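6th October, Trolcombe bench book

Glue trials, batch 12. Frade paste again, the thinner mix.
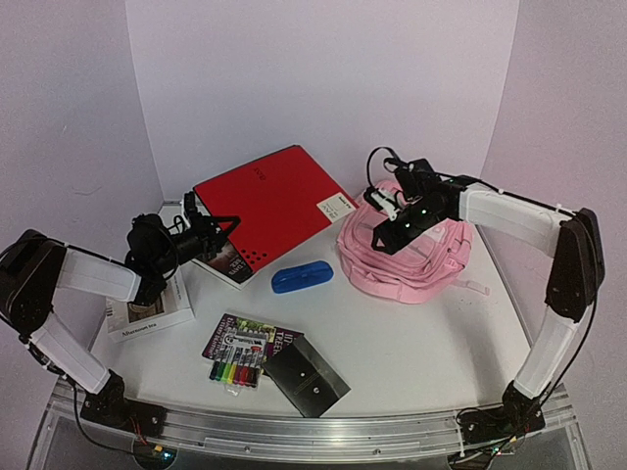

Spine strips from yesterday held on 5 of the test books, lifted at the tail on the other 2. Both lifters had the heavy Kovada cloth. Suspect the cloth drinks the paste before it grabs. Frauke says size it first, one thin coat, let it dry fully. Will try tomorow.

Old jar of paste smells off, tossed it. New label needs the mix date ON THE JAR please, not the lid.

Brodthorpe order: 142 sheets of endpaper came, grain runs the short way. Wrong for the tall ledgers, ok for the pocket ones. Kylie to call them re swap.

Nipping press still creeps open overnight. Wedge it for now.

To do: trim boards, more waxed thread, find the good bone foldr (Oana had it last?)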